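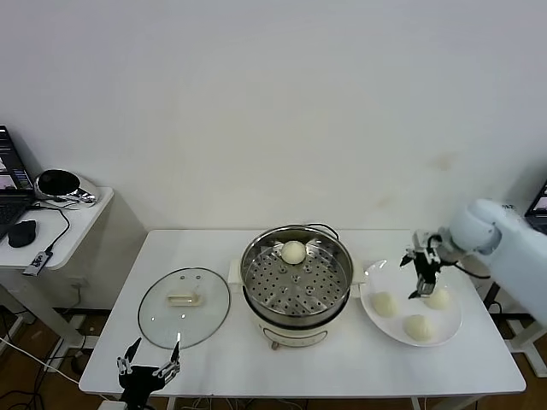
Hunden Bun Flour, 5 lb bag

We love this flour! It's a soft, low-protein wheat flour milled in small runs at Trusitz, and it makes the fluffiest white buns we've had out of our own kitchen – tender all the way through, with a smooth skin and a clean, slightly sweet taste.

Sidra Lodhi worked out the house recipe with it, and a copy comes in every bag. Mix 3 cups of flour with the yeast, sugar and warm water, knead until smooth, then rest the dough 30 minutes before shaping. It's a forgiving dough (great for kids and first-timers), and it takes pleats beautifully if you want to fill it.

Also good for sponge cakes and soft cookies. Not the one for crusty bread – try Esteban Strong for that.

Unbleached. Contains wheat. Keep cool and dry, and roll the top down tight after opening.

Limit 2 bags per order until the September milling.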